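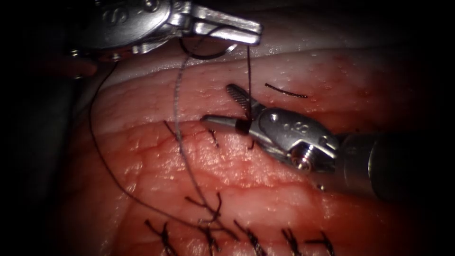
How Skin Closes a Cut

Skin is the largest organ of the body. It has two main layers. The outer layer is called the epidermis. The layer under it is called the dermis, and it holds blood vessels, nerves and the roots of hairs. A cut that reaches the dermis will bleed. Repair starts at once and takes place in four stages. The stages overlap.

Stage 1: Stopping the blood

The cut blood vessels squeeze and become narrower. Small pieces of cells in the blood, called platelets, stick to the broken edges and to each other. A protein called fibrin then forms threads across the gap. Platelets, threads and trapped red blood cells make a clot. When the top of the clot dries, it is called a scab.

Stage 2: Cleaning

White blood cells move out of the blood vessels and into the wound. They take in germs and bits of dead tissue. The skin near the cut may be red, warm and swollen for a few days. This stage is called inflammation.

Stage 3: Building

Cells called fibroblasts make collagen, a strong protein. New blood vessels grow into the area. The new tissue is pink or red and looks bumpy. Cells of the epidermis move in from the edges, under the scab, until they meet. The scab then falls off.

Stage 4: Remodeling

The first collagen is laid down quickly and is not well arranged. Over many months the body replaces it with better ordered fibers. The mark that is left is a scar. A scar has no hairs and no sweat glands, and it stays a little weaker than the skin beside it.

Stitches

A wide or deep cut has edges that lie far apart. A doctor can hold them together with thread, called suture. Some suture is taken out later. Other kinds break down inside the body.

Words to know

Collagen: a protein that gives skin its strength.
Fibrin: a protein that forms the threads of a clot.
Platelet: a tiny part of the blood that helps stop bleeding.

Text by Emília Sýkora. Checked by Vlasta Říha. Last changed May 1, 2023.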